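About Prerar

Prerar packs and dispatches subscription boxes for small brands that sell beauty, stationery and food items by post. We do not run a box under our own name. Clients choose the contents and set the price; we receive the goods, check them, assemble the boxes and hand them to the carrier.

The company began as the packing department of Mac Giolla, a soap and candle wholesaler, and became a separate business when outside orders took up more of the floor than the wholesaler's own. Mac Giolla remains a client and a minority shareholder.

What we handle

Our standard service covers quarterly and monthly boxes. Each client account has a fixed packing window, agreed before the first delivery of stock. Goods must reach us ten working days before the window opens. Late lines are left out of the run or sent on separately, as the client prefers, and the choice is recorded on the job sheet.

Minimum run: 100 boxes.
Largest single run to date: 2,186 boxes, packed for Niltier in June.
Active client accounts: 33.
Item lines held in stock: 118.

Liquids above 500 ml, aerosols and anything requiring cold storage are not accepted. Nail varnish and perfume are accepted for delivery within the UK only and are packed on a separate bench with the labels required for flammable goods.

How a box is built

Every new box starts with a trial pack. The client sends three full sets of contents, and we test two or more layouts in the chosen carton. The trial box is weighed, closed, dropped from bench height on each face and opened again. If an item has moved against a breakable one, the layout or the filling is changed and the test repeated. Results go to the client with the final weight and the postage band.

The approved layout is then fixed in Penine, our stock and packing system. Penine holds the order in which items go into the carton, the batch number and expiry date of each line, and any variations by subscriber, such as shade, scent or dietary choice. Each item is scanned as it is packed. A box that does not match its record cannot be given a shipping label.

Cartons are single-wall board as standard. Double-wall board is used above 3 kg. Filling is shredded paper or folded tissue. We stopped buying plastic air cushions two years ago and have used up the remaining stock.

Errors and returns

A wrong or missing item is replaced from the client's reserve stock, which we ask to be set at two per cent of the run. If the fault is ours, we pay the postage. Returned boxes are opened, sorted and reported weekly. Opened cosmetics are not put back into stock under any circumstances.

Subscriber data is used for labels and for resolving delivery faults. It is deleted 90 days after the run closes unless the client's contract sets a shorter period.

Working with us

Quotations are based on the number of items per box, the finished weight and the number of variations. Send these with your preferred packing window through the enquiry form. Client remarks are added to this page as they arrive.

Page last revised 2021-08-07.

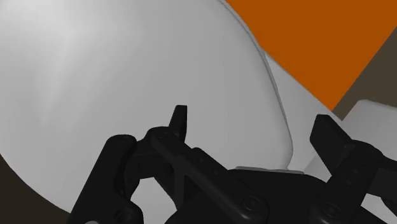
Niltier: We moved our quarterly box over last year. The ten-day rule for stock was awkward for us at first, as two of our suppliers ship late as a matter of habit, and one line missed the spring run. The trial pack did find a fault in our old layout, where the candle tin sat directly on the hand cream. We would like the weekly returns report split by shade, if Penine can do that.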